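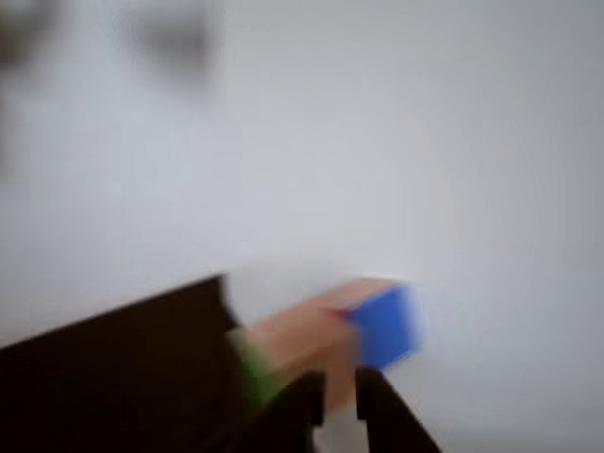 I promised a thread about the two grippers, so I write it now, before I forget the details. It is long, sorry. 1/9

Both are black, both have two fingers, and both fit the same small arm. One is the kit gripper from Plumeck. The other one Erdal Tatlı drew and printed for us in November, and we call it the Clundton because that is where he lives. 2/9

The test is simple. The arm must pick up a piece, lift it, carry it to the other side and put it down. Each gripper gets 200 tries with the same pieces and the same program. I did not change the speed between them, although I wanted to. 3/9

The Plumeck closes faster. With long pieces this is not an advantage. If the fingers take the piece a little away from the middle, the heavier end goes down during the fast part of the move, and the wrist camera gives me only blur, so I can not see when the slip begins. 4/9

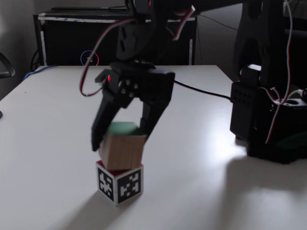
Fingers just over the wooden cube, with the marker cube under it.

Stacks are the harder test. The upper cube must come away and the marker cube must stay where it is. When a finger goes too low it pushes the lower one, and then the position I have saved is wrong for the next try. I lost one whole afternoon to this. 5/9

The numbers: the Plumeck dropped or missed 70 of its 200. I have not finished the Clundton, so I will not give a half number for it. My feeling is that it is better with cubes and the same with long pieces, but a feeling is not a measurement. 6/9

About the controller. I tried the Buschmann board for 3 days and went back to the old one. The Buschmann has nicer software, but the gripper servo made a small jump every time I switched the power on. Perhaps it is a setting. If you know which one, please write to me. 7/9

Somebody asked about the camera. For finding the markers, the fixed one is enough. The wrist camera is useful only when the arm stands still, so now the program waits a short moment before it takes a picture. It costs time, but the positions are much more steady. 8/9

Next I will put thin rubber on the fingers of both and repeat everything. Erdal says the rubber will come off after one day. I have ordered it anyway from Kiswood, and it should be here on Thursday. 9/9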